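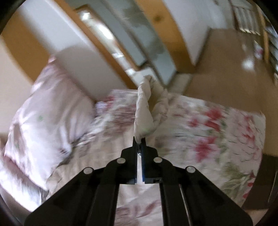 The white pillowcase, on changeover morning.

Nasance Percale Bed Set, reviewed after 37 washes

I clean and dress beds for a living, or for a good part of one. There are four holiday lets on my list in and near Wostcombe, and between them they have 10 beds, two of which were put in rooms too small for them by people who never intended to make them. I say this so you know where I'm coming from. I don't care whether a sheet makes me feel as if I'm sleeping in a cloud. I care whether it will go round the corner of the mattress at twenty to three when the guests are already parked outside with the engine running.

The Nasance set is a fitted sheet, a duvet cover and two pillowcases, all in cotton percale. I bought the double in white in September and then, a month later, the king. It comes in a drawstring bag made of the same cloth, which everybody seems to do now and which I now have a drawer of. There's a card inside thanking you for choosing better rest. I would have settled for a label saying which side of the fitted sheet is the long one.

Which brings me to the main complaint, so let's get it over with. The fitted sheet is not marked. There is a care label, sewn into one corner, and after a few weeks I worked out that if the label goes at the bottom left you've got it right. On the king it goes at the bottom right. I wrote to Nasance about this and got a very friendly reply from someone who hoped my query had been resolved.

Once it's on, though, it stays on. The elastic goes the whole way round instead of just hugging the corners, and the pockets are deep enough for a mattress with a topper. I have had one corner ping off in all this time and the bed in question had been occupied by a pair of boys and a spaniel.

Now the pillowcases. They're the housewife sort, with a flap inside, and the flap is generous. Too generous, my sister thinks, but she uses those flat old pillows you could post under a door. With a decent plump pillow the flap tucks right over and you don't get that bit of grubby ticking poking out and spoiling the whole bed. They are a snug fit. The first time you put them on you will have to hold the pillow under your chin and shake, like everybody's mother did, and after a dozen washes they give a little and it gets easier. The seams are folded over and stitched twice, and none has gone.

The duvet cover closes with buttons. I know some people like buttons. I would like to meet them on a changeover morning. There are a great many of them, small, flat, and just slippery enough, and the buttonholes were clearly cut by someone who had been told about the buttons but never shown one. Poppers would have done the job. What does redeem it is the ties inside the top corners, which are long enough to make a real bow with and have kept the duvet from sliding down into a lump by the guests' feet.

How it washes: I do everything at sixty, because guests are guests. The first wash took a little off the length, nothing dramatic. The white has stayed white. It did come out of the machine in a rope the first few times, with both pillowcases and a sock that wasn't mine inside the duvet cover, so button it up before it goes in. Red wine came out with a soak. Fake tan did not, but I have yet to find the cloth that fake tan comes out of, and if I do I'll wrap my entire house in it.

Ironing. It's percale, so it creases, and anyone who tells you otherwise is selling it. If you take it out of the dryer while it's still a touch damp and smooth it over the mattress with your forearms you can get away without. I iron the pillowcases and the top third of the duvet cover, where it turns down, and leave the rest to gravity. One owner, Sharada Ramasamy, irons her own fitted sheets. I have nothing to say about that except that she is never late and I often am.

For comparison I've also used the Stusus cotton set, cheaper, softer straight out of the packet and bobbling by Christmas. The Ông linen is beautiful and I would like to be buried in it, but it costs more than the bed and guests complain it feels "scratchy". Nasance say their cloth is tested to 4000 rubs. Rubs of what, by whom, they don't say. I can only report that mine has been sat on, jumped on and once, I think, used to dry a surfboard, and there isn't a thin patch on it yet.

Delivery took four days. The king arrived with one pillowcase missing, and they sent two to make up for it, so I've got a spare and no quarrel.

Would I buy it again? I already have, for the twin room, grumbling about the buttons as I paid. If you've one bed at home and all of a Sunday to make it in, you can knock off the complaint about the corners and probably the one about the buttons too.

Good: pillowcase flaps, deep corners, inside ties, stays white.
Bad: buttons, the label business, the thank-you card.
Score: four out of five. Would be more with poppers.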